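Folders and bed-makers wanted - home laundry and linen study, paid sessions

Posted March 31, 2020
Organiser: Pliltness
Sessions: from June, dates to be agreed

We need people who fold clothes. Not experts, not professional housekeepers (though you're welcome too), just people who do their own washing and put it away afterwards. Pliltness is putting together a home guide on folding and storing thick stuff - jumpers, fleecy blankets, dressing gowns, anything that won't lie flat and springs open again when you let go. The guide will be published by Stomari as part of its household series. Before it gets written we want to see how ordinary people do it.

Most folding advice is written for T-shirts. Fine for T-shirts. Try it on a chunky winter jumper and you get a lump. Sleeves are the main trouble, they make one side twice as high as the other and then the pile tips over in the cupboard. So sleeves are what most of the session is about.

You'll work on a bed, as most of us do at home. No table, no folding board.

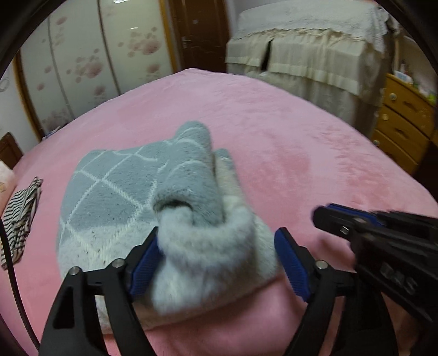
Thick fuzzy fabric with a diamond pattern, folded on the pink bedspread.

What you'd be doing

Each session is 3 hours with a proper break in the middle. You get a heap of clean items and fold them, your own way first, then two or three other ways from a sheet we give you. Some go in a drawer, some on a shelf, some in a bag for the loft. Then you take them out again and we look at what held its shape. Last half hour is a chat and a short form. Tick boxes mostly.

No speed test. Slow folders very welcome. If you normally roll, roll. If you normally shove it in and shut the drawer, tell us that, we want to know.

Items will include:
- knitted jumpers, thick and thin
- cardigans with buttons
- fleece throws and one very large blanket
- a padded bedspread (done in pairs)
- kids' hooded tops

Who we're after

21 people in total for the first round. Aged 18 or over. Mix of households please - living alone, sharing, big families, people with one drawer and people with a whole room for it. You should be able to stand and lean over a bed for 40 minutes at a stretch. If you can't but would still like to take part, get in touch, there's a seated version with a lower bed and we have a few places set aside.

You do NOT need to own any particular clothes or bring anything. Everything is supplied and washed between groups. Washing powder is unscented but if wool or fluffy fibres make you itch or sneeze then this probably isnt for you.

The jumper everyone does

One item is the same in every session. Long sleeves, fuzzy, two colours, blue-grey above and off-white at the bottom. It's a pig to fold. We like it for this work as the line between the colours shows straight away if you've gone crooked, and the pattern does the same. Do you bring the sleeve across the front, tuck it behind, fold it back on itself? Hem up first or sides in first? People have strong views.

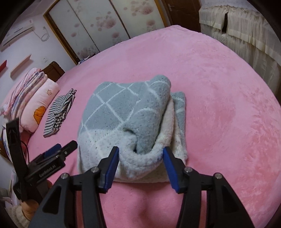
Photo: Pliltness / Home Folding Study

You'll do this one at the start and again at the end, so we can compare. Please don't practise at home beforehand! We'd like your usual habits.

Pay and travel

Flat fee per session, paid by bank transfer within 5 working days. Amount is in the information sheet, ask for it before you sign up to anything. Bus and train fares refunded if you keep the tickets. Parking is limited, tell us early if you're driving. Tea, coffee, squash and sandwiches in the break. Say if you're vegetarian or have allergies.

You can do one session or come back for a second. Second ones are on bedding only - fitted sheets, duvet covers, bedspreads. Same fee.

Dates

Weekday mornings and a few Saturdays, starting in June. Exact dates will be confirmed by email to those with a place. If dates have to move we'll write to everyone and you keep your place unless you say otherwise.

How to apply

Write to the Plulelero desk, who are handling bookings for us, using the contact form on this page. Put FOLDING in the subject line. Include:
- your name and a daytime phone number
- which days suit you
- how many people's washing you deal with in a normal week
- one thing you hate folding and why (two lines is plenty)

No CV needed. We reply to everybody but it may take a week or so, we're a small team and the inbox is a bit of a mess at the momnet. Places go to get a good mix of households, so it isn't first come first served. Reserve list will be kept in case of drop-outs.

Already applied through the Stomari newsletter? No need to do it again, we have your details.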